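2018-01-24, sorting bench

Still not convinced by the mixed bin. The argument in December was that throwing soft, hard, shiny and fuzzy things in together would tell us more about the gray metal than another week with the Prasora test blocks. Maybe. So far it has told me that a kid's Spider-Man slipper takes up more floor than you would guess, and that small white things are easy to find on gray, which we knew.

Blackwood's sheet claims the coating on these bins is good for 2000 loads. I have 442 in the log and the sloping panel already looks chewed along its lower edge, with dark gray coming through the chips. Either their loads are gentler than ours or somebody picked a nice number.
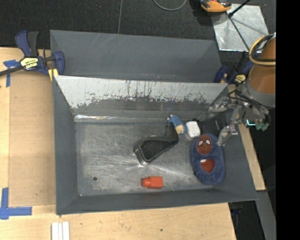

The other thing I don't buy is the idea that scratches don't matter. The floor throws light back in smears, and anything black and glossy picks up the same shine along its rim. I'd want the lamp moved before anyone quotes a result from this bin.

To do: weigh the slipper. Keep the red-orange block in the set, it's the only bright hard piece I trust. Ask Nurix what a bare bin costs, no coating. Run 106 more loads, then look at that edge again.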